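March 5, 2021

In at seven. The heating on the second floor was off again so I worked in my coat until ten. Vibeke had left the second pair of Zolar hands on my desk with the invoice taped to the box, and a note saying that purchasing wants a decision on which hands we keep. I had hoped for two more weeks. Nørgaard wants their Ametti pair back if we aren't buying, which is fair enough, they've been patient.

Started with the fit. The Zolar hand uses the same bolt circle as the Ametti but the connector sits a quarter turn off, so the cable has to loop back around the wrist. Uthai made a bracket for this last week and it went on without filing, which surprised both of us. Swapping one hand took me 25 minutes. Swapping the Ametti takes nearly twice that and you need a very short hex key that keeps going missing. Put that in the notes for Vibeke, since whoever maintains these will care more about it than I do.

Next the controller. We are still on the old Tratano box and it drops packets when both hands report touch data at full rate. Deepak says to halve the rate and get on with it. I did that. I don't like it, as the fingertip readings are most of what we would be paying for with the Zolar, but I can't hold up the whole comparison for a board that may not come until September.

Cycle count on the Ametti left hand this morning was 1,073 closes since we got it. The Zolar left is at 376. So they aren't at the same age and I should say so in the write-up. The Ametti thumb has some slack in it now, maybe two or three degrees if you wiggle it. It didn't have that when it came out of the box. The maker says service at 3,000, and I wonder about that number.

Talked with Sumeya for a while about the object list. She wants fewer blocks and bottles and more things people have at home: shoes, towels, a bag of rice, a TV remote. I agree with her. Every hand we've tried can pick up a block. Soft things with an opening are harder, because the fingers have to choose between pinching an edge and going inside, and the head camera is usually looking at the back of the hand by then.

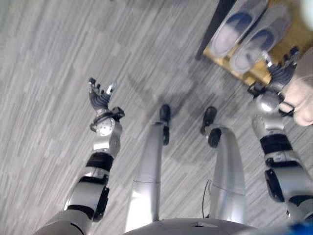 Do we need a wrist camera as well as the one in the head? For small or soft objects close to the floor I would say we do, because the hand blocks the head view in the last few inches, which is where most of our misses come from.

Deepak is against it on weight. He weighed the small camera with its mount and cable and wrote the number on the whiteboard with a line under it. His point is that everything out at the wrist costs us at the shoulder, and the shoulder motors already get warm in long runs. Mikkel's view is that we could put one on the right arm only and teach it to do the fussy work. I can live with that. It makes the two arms different, though, and the planner assumes they're the same in more places than I'd like to admit.

Lunch at my desk. Soup from the machine, not good.

Afternoon on slip. The Ametti closes faster and harder and you can hear it. On stiff things that's fine. With the towel it closed on a fold and then lost it on the way up, over and over. The Zolar closes slower and seems to settle, the middle fingers come in a bit after the index. Sumeya thinks that is deliberate and I think it's just friction in the tendons. We looked in the manual and it doesn't say. I'll write to their support tomorrow, they usually answer in a day.

Things I didn't like about the Zolar: the fingertips pick up lint, the little finger doesn't do much, and the firmware tool only runs on the old laptop. It also makes a faint whine at rest that I stopped hearing after an hour but Vibeke noticed as soon as she walked in.

Things I didn't like about the Ametti: the thumb slack, the hex key business, and the power draw when it holds something for a long time. The whole hand gets warm. The gloves help with grip but they wear through at the fingertips and they aren't cheap.

Around four the head camera lost its calibration, or I bumped it, more likely the second. Reaches came out short by a finger's width every time. Recalibrated with the big checkerboard and it went back to normal. I threw out the runs from the half hour before and made a note of which ones. Mikkel wanted to correct them afterward in software. I said no, it's quicker to do them again than to argue in the write-up about whether the correction was right.

If I had to choose tonight I'd take the Zolar for both arms, with the right wrist camera, and keep one Ametti for heavy stuff. I haven't told Vibeke that yet. I'd like to see the towel runs again with the touch data at full rate before I put my name on it.

For tomorrow: email Zolar about the finger timing. Ask Nørgaard whether they'd sell a single hand. Order lint rollers. Find the hex key, or buy three of them. Redo the four o'clock runs before anyone moves the lights.

Left at ten past six. Raining, and my gloves were still in the lab.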